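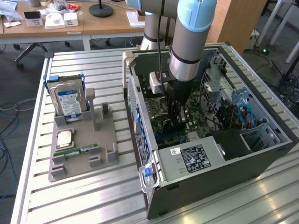 Desktop tower with the side panel off, motherboard facing up.

Fakbridge Office Network - Ransomware Readiness Check, February
Scope: main office, Riton file server, Barredo backup service

I love doing this one! Last year's list had far more red on it, and you can tell people have been working on it.

1. Offsite backups finish every night
PASS. All 36 jobs in the Barredo log are green. Great to see!

2. One backup copy can't be changed or deleted from the office network
PASS. I tried to delete a test folder with a full admin login and got refused, which made my morning.

3. Test restore from last night's copy
PASS WITH COMMENT. Pulled back 1,000 files from the Riton server and every one opened. The restore steps are still saved only on Riton, though - please print a copy and put it in the server room binder. 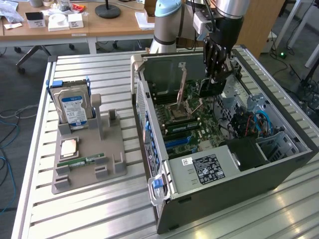 Open case on the workbench, with a green RAM module in its slot.

4. Two-step sign-in on all accounts
FAIL, but so close. Staff accounts are at 100 percent (wonderful!). The shared scanner account still gets by on a password alone. Either close it or limit it to the scanner's own address.

5. Old accounts closed
PASS. Nothing left over from people who moved on before the new year.

6. Remote desktop closed to the internet
PASS. Checked from outside at 7 a.m. and again at noon.
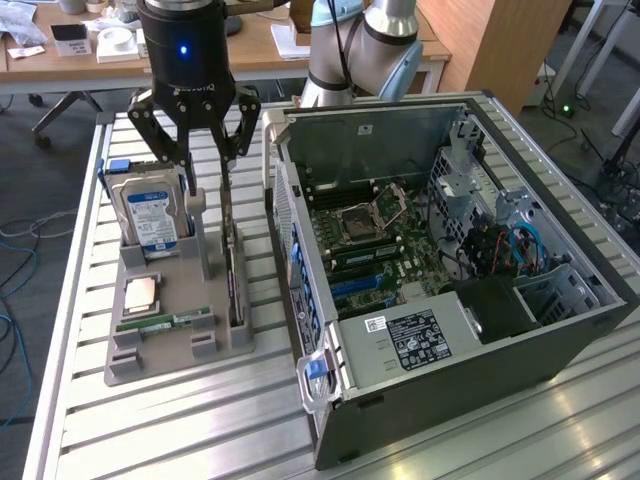
While I was on the firewall page I also looked at the vendor tunnel for Tavo, the billing package. It was open all day long. It only needs to be up during support calls, so I've marked it as a comment under item 6 and would like it switched off by the next check.

7. Office macros blocked in files from email
PASS. My test spreadsheet got nowhere.
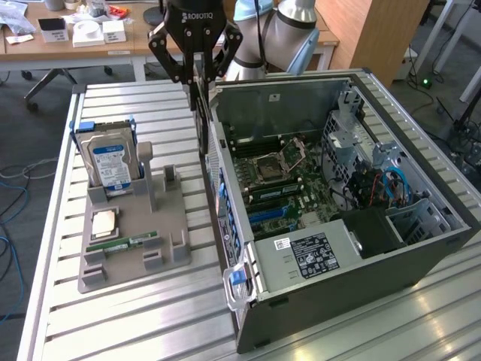

8. Contact sheet for a bad day
PASS WITH COMMENT. Really nice sheet, clear and short. Add the insurer's after-hours number and keep a paper copy at the front desk.

Still open: items 3, 4 and 8, plus the Tavo tunnel. Recheck in March.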